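Brulness growers ask state to buy grain before rains spoil it

2025-11-03

Farmers in Brulness say they are sitting on a good harvest with no one to sell it to, and want the state to step in before the stores go bad.

The growers' union put the unsold maize and sorghum at 215 tons as of the end of October. Most of it is in family stores, some in a rented hall by the Prukari road. Last year traders came up from the south and bought nearly everything at the farm gate. This year only a few trucks, low offers.

Fuel is part of it. So is the road. The stretch between Brulness and Prukari has been down to one lane since the culvert washed out, and drivers now charge 60 percent more per load than they did in spring. Farmers say that eats whatever margin they had.

The union wants the state food reserve to take the grain at a fixed price and send it on to Kisent, where the market has been short for weeks and school kitchens have cut meals to 4 days. A letter went to the agriculture office last month. No reply yet, the union says.

An official at the office said the request was "under review" and that the reserve had money for only part of the ammount. Would not say how much.

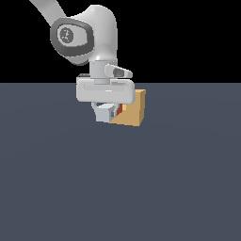
Storage is the other worry. Howlader, the milling company, has offered space for 37 tons at its Kisent depot, free until January, but the grain has to arrive bagged and dry. Boxed samples go in first for a moisture check, plain tan cubes like the one under the white robotic arm, and a lot that fails goes back at the farmer's cost. Several growers said they cant risk the trip on those terms.

Weevils have already been found in two of the older stores. The union is handing out sealed bags, one bundle per household, and has asked for more.

A meeting with the agriculture office is planned in Prukari later this month.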